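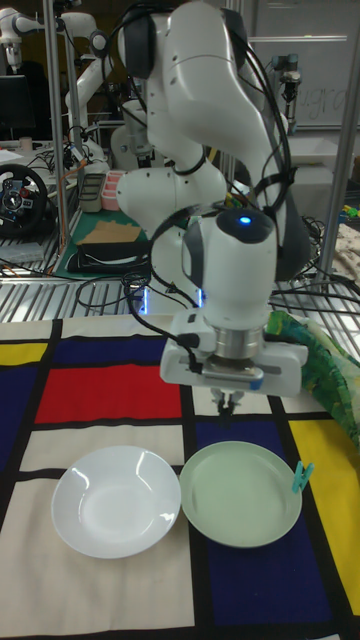
Spent most of the evening on the table-setting build at the Cestley workshop, and I have to tell you, plates are a much bigger nuisance than I ever gave them credit for! I started out thinking the arm would be the hard part, and then I lost two whole evenings to rims. The peg clipped on the edge of the green plate is my grab point, a nice upright thing for the fingers to go after while I sort out how low the wrist can come down.

The arm itself I've grown very fond of. My script for it is up to 672 lines (I know, I know, Marama Nepia has already offered to take a red pen to it) and a good half of that is me being nervous about crockery. It slows down 140 millimeters above the cloth and creeps from there, which makes for dull watching but lets me sleep at night. 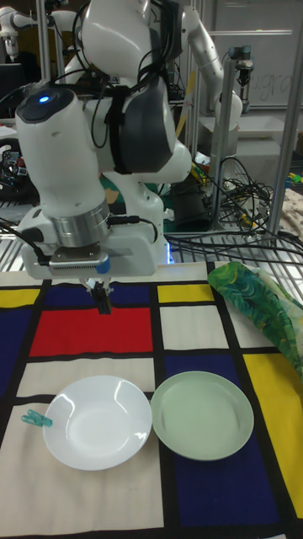
Zyanya Quintero
Workshop member and weekend robot builder, Cestley

Another pose I keep coming back to has the fingers over the big red block on the cloth, well clear of both plates. I love that tablecloth for this job, by the way. All those thick black lines mean I can say "over the red, a bit toward the yellow" and whoever is at the keyboard knows exactly what I mean.

With the peg lying flat by the white plate it's a different problem altogether, and I haven't settled on an approach angle yet. Beverley Halliday thinks I should come in along its length, I'd like to try straight across, and we went back and forth on it until the kettle had boiled twice.

More in December, when I'm hoping to have bowls in the mix too. If any of you have taught an arm to pick up something small and flat, please tell me how you did it, long answers very welcome!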